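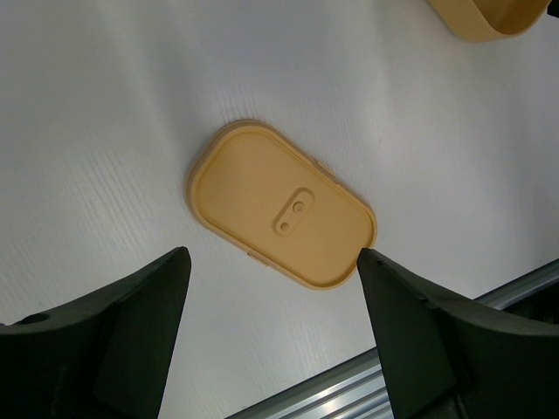

Lid on the work surface, wrist camera view. Tub at upper right.

The club has had the two-arm cell going since February, and most of my evenings there go to the lid task. The lid has a small tab on each long side and a raised oval boss in the middle. Pick it up, bring it to the tub, press until the tabs seat. A person does it without looking.

Our first policy was trained on 40 teleoperated demos and learned to hover. The second had 99, with the lid's starting angle varied on purpose, and it now commits to a grasp. Diagonal starts are still the worst. If one fingertip touches the rim early, the lid yaws and the approach is wrong from then on. I've added a yaw estimate from the wrist camera, computed off the long axis of the boss, and filtered it fairly hard.

Bassey is our name for the control stack. It logs joint states and both wrist views, and an episode runs to 800 steps before it times out. Neler, the training code, reads those logs directly. Gurell did the same job last year and is retired. 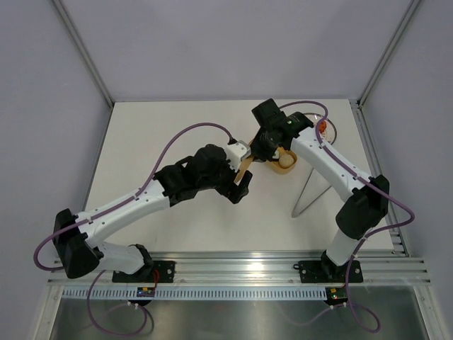

Photo: Pevura Robotics Club

The holder task uses both arms and is harder to score. The tan fingers come in from the left while the other gripper works from over the cup. Clearance between the wrists is small, so the planner keeps a minimum separation and slows both arms inside it. Cable routing matters too — a loop that is too short at the elbow adds torque the model doesn't know about.

Next job is recalibrating the left wrist. The offset has drifted over 4,000 cycles and I'd like it sorted before we record more demos.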